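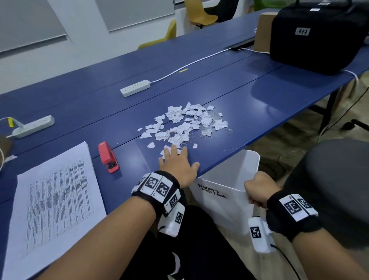

Figure 22. Sweeping paper scraps toward the table edge, bin held in the other hand, tracking bands on both wrists.

5.3 Recording a clearing task by hand

The Joletik wrist kit lets you show the arm a job by doing it yourself. The sales sheet says one showing is enough. We have not found that to be true. Plan on 20 good takes for a simple sweep, and expect the arm to miss thin strands of thread even then.

1. Put on both wristbands with the printed markers facing up. The band should not turn when you tug it.

2. Route any cable back along the forearm. A cable that drags through the scraps gets recorded as part of the job.

3. Start Kragh and wait for both wrists to show green. Green means the markers were found. It does not mean the position is right, so move each hand and watch the numbers change.

4. Hold the bin by its rim, just below the table edge.

5. Lay the other hand flat with the fingers spread. Sweep a few scraps at a time. Large armfuls look fine on playback and teach the arm very little.

6. Press Stop before you take off the bands.

Note: Kragh will offer to "smooth" the take. Decline. Smoothing rounds off the short push at the table edge, and the arm then leaves paper there.

Note: Takes over 500 MB are split in two without warning. Check the file list.

Caution: Keep your sleeves off the markers. If a marker is hidden, the software guesses where the wrist is and does not flag the guess.

Caution: Run the first replay at 50 percent speed or less, with one hand on the stop switch. The quality score in Kragh has passed takes that sent our arm into the bin.

Drornitz users: skip step 3 and see 5.4.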